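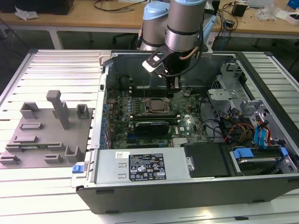 Trivach: PC teardown recordings from a shared workshop

Version 5

Trivach is a set of recordings of a single collaborative arm working inside old desktop computers. It was made in the shared workshop at Hamel on one bench, in evenings and spare afternoons. The release holds 176 episodes. Most are memory module removal and insertion, and the rest are failed attempts at the same two jobs, kept on purpose and labeled.

What the task is

A desktop tower lies on its side on the slotted aluminum table with the side panel off. The arm comes in over the case, lines up with the memory slots, and either pulls a module and sets it in the gray fixture next to the case or takes one from the fixture and seats it. Slot latches are opened by hand before a removal episode starts. We tried having the arm do the latches in version 3 and dropped it after bending one.

The machines are never powered. The cord is out and the front button has been held down before anything else happens. Graphics cards, drives and the power supply stay in the case, so the arm has to work around the same clutter a person would. Cables are left where they fall unless they cover the slots.

Folder layout

episodes/ one folder per episode, numbered from 001
calib/ camera and table calibration, one file per session
fixture/ print files for the module holder
scripts/ loader, playback and the split lists
notes.txt session log, typed up as we went

Each episode folder has a video from the fixed camera, a CSV of joint positions, a CSV of gripper commands, and a short label file. Labels are: seated, partly seated, dropped, jammed, stopped by operator. A module counts as seated only if both latches closed and someone pushed on it afterward to check.

Splits

48 episodes are held out for testing. They were picked by session, so no test episode shares a calibration file with a training one. If you make your own split, please do it by session too. Table position shifts a little every time the case is swapped, and mixing sessions makes results look better than they are.

Printing the fixture

The holder prints flat with no supports. Use a 0.2 layer and slow down for the slots, which come out tight otherwise. If a module sticks, run a strip of fine sandpaper through the slot. The one in the recordings was printed in gray and bolted through the table slots from below.

Known problems

The arm blocks the view of the slots near the end of many episodes. There is no second camera in this version.

Gripper timestamps lag the joint data in the first few sessions. The loader corrects this if you leave fix_lag turned on.

The background of the room was not tidied between sessions. Benches and chairs move around.

Nearly all cases are the same general layout. Don't expect a model trained on this to do well on small form factor machines.

The arm stops itself on contact above a set force. In jammed episodes the last rows of the joint file repeat until the operator cleared the stop.

Changes since version 4

Relabeled partly seated episodes after finding that two of us used the label differently. Removed duplicate videos. Renamed the Derport sessions, which were recorded on the old table and now sit in their own list in scripts/.

License and use

Free for any use, including commercial. If you publish something with it, a mention of the Trivach set is enough. Bug reports and corrected labels can go in the issue tracker, with the episode number in the title.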